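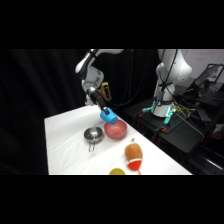
A blue cup tilted just above a pink bowl.

Why Does Water Dribble Down the Cup?

I have been pouring things my whole life and I still make puddles. Last May I tried to fill a bowl from a cup at my kitchen table in Brernidport, very slowly and very carefully, and half of it went down the outside of the cup and into my sleeve! I was being so careful, too. So I went and read up on it, and then I spent a whole afternoon playing with water (my favorite kind of homework).

Water likes to stick to things. If you dip your finger in a glass and pull it out, a drop hangs on the end for a bit before it falls. Water sticks to your finger, and it also sticks to itself, so the drops bunch together. Now think about the rim of a cup. When you tip the cup a tiny bit, the water creeps over the edge slowly, and it has plenty of time to grab hold of the outside and run down it. When you tip the cup further, the water comes out faster. It shoots off the rim and leaves the cup behind.

So my slow, careful pouring was the problem. A nice steady tip works much better.

The shape of the rim matters as well. A thick, round edge gives the water a smooth path to follow, right around the bend and down the side. A thin, sharp edge is harder to follow, and that's why a pitcher often has a pointy spout. The spout squeezes the water into one stream, too, so you know where it's going to land. 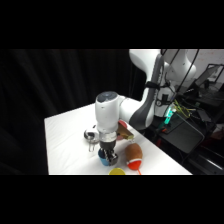

The blue cup standing up on the white cloth, with a small metal strainer off to one side.

Strainers are for when you want the water to get away from you. The metal has lots of little holes, and water slips through them while bigger things stay behind. I put 42 dried peas in a cup of water and poured the lot through mine. Every pea stayed put! Sand was another story – most of it went straight through and I had to wash the sink.

Want to try it? Get a cup, a wide bowl and a tray to catch the spills. My cup holds 179 milliliters and my bowl holds 300, so I can pour in everything I've got and there's still space at the top. Check that yours fit the same way before you start.

Fill the cup halfway and pour as slowly as you can. Look at the outside of the cup. Then dry it, fill it halfway again and pour faster, in one smooth tip. Which time did you get more dribbles?

Next, rub a little butter on the outside of the rim, just under the edge, and pour slowly again. Water doesn't stick to butter very well. Mine still dribbled, but a lot less than before. Wash the cup with soap when you've finished, or your next drink will taste of toast.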